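Small bowls wanted, and the people who live with them

Posted Sun 10 November by the Sestlow household things group

Do you own a small bowl that you don't eat out of? Perhaps it was your gran's, or came home from a holiday wrapped in a jumper, or was the only one of a set to survive the move. Is it on a shelf, in a stand, at the back of a cupboard, full of keys? We'd love to hear from you!

Vemik is our project on how people put small bowls on show at home. We are looking for 100 people from Stovano and the villages nearby to come and spend a session with us at Hinds, bring a bowl, try it in different stands and talk to us while they do it. You don't need to know anything about pottery, design or antiques. Some of the best conversations we had in June were with people who began by saying they'd never given the thing a thought, and then talked for half an hour about which way it ought to face.

That question of which way it faces is a big part of what we're after. Plenty of people stand a bowl upright and leave it there. Others tip it right over on its side so you can see into it, and once you start doing that there are a surprising number of choices. Do you want to see the inside or the outside? Should the opening point at the door, the window, the chair you sit in? Does the stand disappear, or is it half the pleasure? (We have people on both sides of that one in our own group and it gets lively.)

What happens in a session

Each session lasts 2 hours, with a break in the middle for tea and something to eat. You'll be at a table with your bowl and a choice of stands from our lending shelf. We begin with a chat about where the bowl came from and where it lives now. Then you try it out. Put it in a stand, turn it, take it out, try another, walk round to the other side of the table and have a look from there. Take as long as you like over each one. We'll ask you to tell us what you're thinking as you go, even if that's only "no, horrid".

After tea we swap. You'll be given one of our own bowls, one you have no feelings about, and asked to set it up in the way you think suits it best. It's fascinating how differently people handle a bowl that isn't theirs. Some are much braver with it. One or two have been far more careful with ours than with their own!

Our small blue bowl has become a bit of a favourite for this part. It's on its side in a black wire stand below.

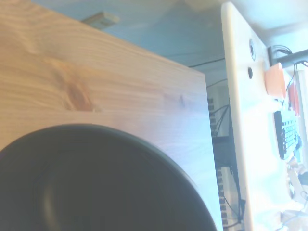
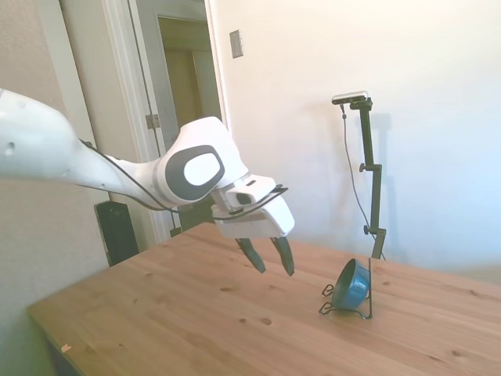
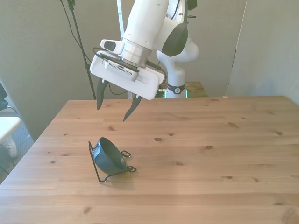
Pine and knots at Hinds. The blue bowl in its wire stand is in the second and third pictures.

About the stands

People ask about these more than anything, so a little more detail. We have 212 stands on the lending shelf at the moment, most of them given to us, a few bought at car boot sales when we couldn't resist. There are plate stands, egg stands, folding ones, ones that were plainly made for something else entirely, and a good number in bent wire with curls at the ends. Wire is what most people reach for first. It holds a bowl at an angle without hiding much of it, and the curls give you something to grumble about or enjoy, depending on your taste.

If you already use a stand at home, please bring that as well. If you prop your bowl up with a book, a lump of Blu Tack or a saucer turned upside down, bring whatever it is. We're every bit as interested in those.

Who we'd like to hear from

Anyone aged 18 or over who has a small bowl at home. By small we mean that you can lift it comfortably in one hand. It can be any colour and made of anything, new or old, worth a lot or worth nothing, chipped, mended or perfect. You don't have to be its owner, either, so if you look after one for somebody else in the family that's fine as long as they're happy for it to travel.

We had a lot of replies from keen collectors last time, and they were a joy. This time we'd particularly like to hear from:

- people who own just the one bowl
- people who have moved house in the past year and are still deciding where things go
- people who share a home and don't agree about what's on the shelves
- anyone who keeps a bowl put away and would rather have it out

What you'll need to bring

Your bowl, well wrapped. Its stand or prop, if it has one. A photo on your phone of the spot where it usually lives, taken without tidying up first. Reading glasses if you use them, as a few of the smaller stands are fiddly.

What you'll get

Tea, travel costs within the county, and a stand from the lending shelf to take home and keep. We'll also send you a copy of the Vemik booklet when it's printed, with your bowl in it if you'd like it to be there. You can be named, or left as a first name, or left out.

Getting there and getting in

Hinds is on the Stovano side of the bridge. The 185 bus stops outside and there is parking behind, with level access from the car park to the room. There are chairs at the tables and you're welcome to sit for the whole session. If you'd like someone with you, bring them. They may find they have opinions too.

A note on breakages

We're careful, and you will be the only one handling your bowl unless you ask us to help. If losing it would break your heart, though, please leave it at home and bring a photo. You can do the whole session with one of ours.

How to take part

Write to the Vemik project at Hinds, or leave a note in the box by the front door, and tell us in a few lines what your bowl is like and where you keep it. Please say whether daytime or evening suits you, and let us know about anything that would make the visit easier. We answer everyone, usually within the fortnight, and places are offered as the notes come in. If you're not sure whether your bowl is really a bowl, write anyway. We have already had one very happy argument about a large cup.

More from Sestlow
Jugs with no lids: what we heard in June
Can you spare a plate stand?
Mending mornings at Hinds
Shelf or windowsill? Readers' letters
Bus changes for visitors from Stovano

Get the Sestlow newsletter. Enter your email address and we'll send you our news and new calls for participants. You can unsubscribe at any time.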